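Betreff: Re: [zweiarm-liste] Übergabe von Kleinteilen, Wrench-Signal vs. Bild
Datum: 12/12/20

Hallo in die Runde,

danke für die schnelle Rückfrage, ich zitiere mal nur den Teil, auf den ich antworte:

> Ihr schreibt im Entwurf, dass die Policy die Übergabe zwischen den
> beiden Greifern "aus dem Bild heraus" timt. Das kann ich mir bei
> Teilen dieser Größe schlecht vorstellen, da sieht die Kopfkamera doch
> fast nur noch Fingerspitzen. Habt ihr mal probiert, die Bilder im
> Moment der Übergabe zu maskieren? Und wie viele Demos stecken
> eigentlich drin, in der Tabelle steht einmal 800 und einmal 1.000.
> Bei uns in Odbridge war der nachgebende Greifer immer das Problem,
> der hat entweder zu früh losgelassen oder gar nicht.

Erst das Einfache: 1.000 Demos sind aufgenommen, 800 davon gehen ins Training. Von den übrigen haben wir 191 als Testmenge behalten, der Rest war kaputt (Zeitstempel der beiden Arme liefen auseinander, da war nichts mehr zu retten). Das steht im Entwurf wirklich blöd, die Tabelle hat noch die alte Überschrift. Korrigiere ich!

Zum Maskieren: ja, haben wir inzwischen gemacht, und ich muss ein bisschen zurückrudern. Wir haben die Kopfkamera jeweils für 15 Frames ausgeblendet, zentriert auf den Zeitpunkt, an dem der gebende Greifer im Demo aufmacht. Ich hatte erwartet, dass dann alles zusammenbricht. Tut es aber nicht, die Policy lässt ziemlich unbeeindruckt los, nur eben manchmal ein paar Schritte zu spät. Blendet man dagegen die Gelenkwinkel und die Greiferöffnung des nehmenden Arms aus, geht fast gar nichts mehr, der gebende Arm hält dann fest, bis der Timeout kommt (genau euer Odbridge-Effekt, würde ich sagen). "Aus dem Bild heraus" ist also zu stark formuliert. Das Bild bringt die beiden Greifer zueinander, und den eigentlichen Moment holt sich das Netz überwiegend aus der Propriozeption. Den Absatz schreibe ich um.

Was ich noch nicht verstehe, ist die Sache mit der Orientierung. Wenn das Teil leicht verdreht zwischen den Fingern sitzt, fährt der nehmende Arm trotzdem an die gleiche Stelle, als wäre nichts. Bei den großen Teilen aus dem Mamatska-Satz macht das nichts, da ist genug Fläche zum Greifen. Bei den kleinen schon, da treffen sich die Spitzen fast, und jeder Millimeter zählt. Ich habe den Verdacht, dass unsere Demos einfach zu ordentlich sind: beim Teleoperieren dreht man sich das Teil unbewusst zurecht, bevor man übergibt, und dann sieht das Netz den schiefen Fall so gut wie nie. Wer von euch hat schon mal absichtlich schief übergeben lassen? Und habt ihr die Demos dann extra gewichtet oder einfach untergemischt?

Zweite offene Baustelle ist das Action Chunking. Mit langen Chunks sieht die Annäherung wunderschön ruhig aus, aber an der Übergabestelle ist das Ding dann quasi blind, weil es den Plan stur zu Ende fährt. Mit kurzen Chunks zappeln die Arme gegeneinander (sehr hässlich anzuhören). Im Moment schalten wir um: lang, solange die Greifer weit auseinander sind, kurz ab einem Schwellwert auf den Abstand aus der Vorwärtskinematik. Das ist ein Hack, ich weiß. Die Zornbridge-Leute hatten auf der Liste mal was mit überlappenden Chunks und gewichteter Mittelung erzählt, ich finde die Mail aber nicht mehr. Kann die jemand nochmal schicken?

Und weil es auch gefragt wurde: die Kalibrierung der beiden Basen zueinander machen wir nur einmal zu Beginn einer Session. Driftet ein bisschen, ja. Das Netz scheint es auszugleichen, solange die Kopfkamera beide Greifer sieht. Im Esteves-Aufbau war das noch anders, da kam die relative Pose fest aus der Konfiguration und ich habe einen ganzen Abend einen Fehler gesucht, der am Ende ein verdrehtes Vorzeichen war. Grüße an alle, denen das auch schon passiert ist.

Den Auswertecode für die Maskierung lege ich ins Repo, sobald die hart codierten Pfade raus sind. Die Gewichte kann ich auf Anfrage auch direkt schicken, schreibt mir einfach kurz an der Liste vorbei. Zu den schiefen Übergaben aber bitte gern hier antworten, das interessiert bestimmt noch mehr Leute.

Viele Grüße und bis bald!

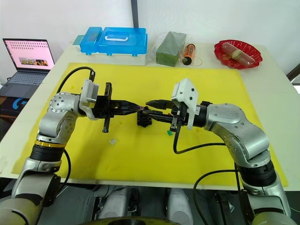

PS: Beim Schwellwert fürs Umschalten habe ich oben den Abstand der Greiferspitzen gemeint und nicht den der Flansche. Im Entwurf steht es im Anhang noch falsch herum.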